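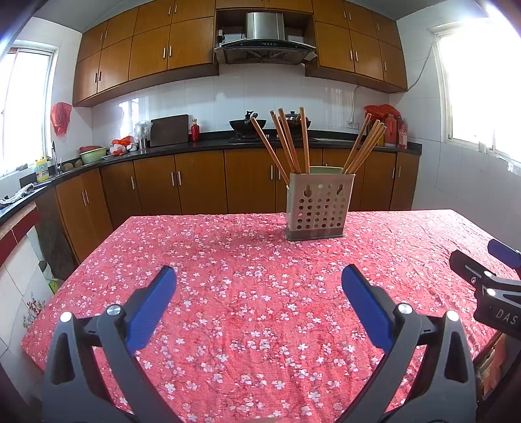
4.2 Setting Up the Utensil Holder and Sorting the Chopsticks

Your Trellora holder has one job, and most households give it six. Before the table can be set, it has to be emptied of whatever has moved in since April. A full holder looks fine from across the kitchen, with the chopsticks fanning out over the rim in two clusters like a bad haircut, but look lower and there is usually something else in there, such as the pale green item peeking up between them. Take it out. Decide where it lives. If you can't decide, put it in the drawer where you keep the other things you can't decide about.

What you need

The holder, the chopsticks, a table and a tablecloth. A clean dish towel if you have just washed up.

Before you start

Spread the cloth and smooth it from the middle outward. Wrinkles toward one side do no harm. Wrinkles under the holder will make it lean, and you will spend the evening straightening it.

CAUTION: Do not stand the holder on the stove, beside the stove, or on the wok lid "just for a second." The warranty department has heard about the second.

Steps

1. Set the holder on the cloth within easy reach, dark base down. The keyhole-shaped slots belong at the top. If they are at the bottom, so is the opening, and you have our sympathy.

2. Lift the chopsticks out in one bunch. Do not tip the holder over and shake it. Kátia Bragança of our test kitchen did this on a Wednesday and was still finding chopsticks at breakfast.

3. Check each stick for splinters, cracks and tooth marks. Retire the bad ones. They make decent plant stakes.

4. Lay the good sticks on the cloth in pairs, narrow tips pointing away from you and blunt ends toward you. Leave a gap between one pair and the next.

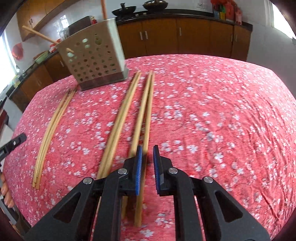 5. Match by length first, then by thickness. Bring the tips together and see whether the blunt ends agree. A small difference is normal in wood. A large one means you have married two strangers, so separate them and try again.

6. If a stick is left over, look under the cloth, then in the sink. After that, accept it. Single sticks may be kept for testing cake.

7. Return the pairs you won't be using to the holder, blunt ends down. Spread them out a little. Packed too tightly, they come up all at once when you want two.

NOTE: The holes are for air and drainage. They are the wrong size for storing toothpicks, as Mahmoud Naciri has asked us to mention in every edition of this guide.

Drying

Freshly washed chopsticks should be wiped and left on the towel for 20 minutes before they go back in. Empty any water from the base at the same time. If you would prefer to skip this, please read Section 7, Odors.

Replacement parts

The base can be ordered separately as part 499. Cleaning brushes are part 31. Chopsticks are sold by the pair, for reasons covered in step 6.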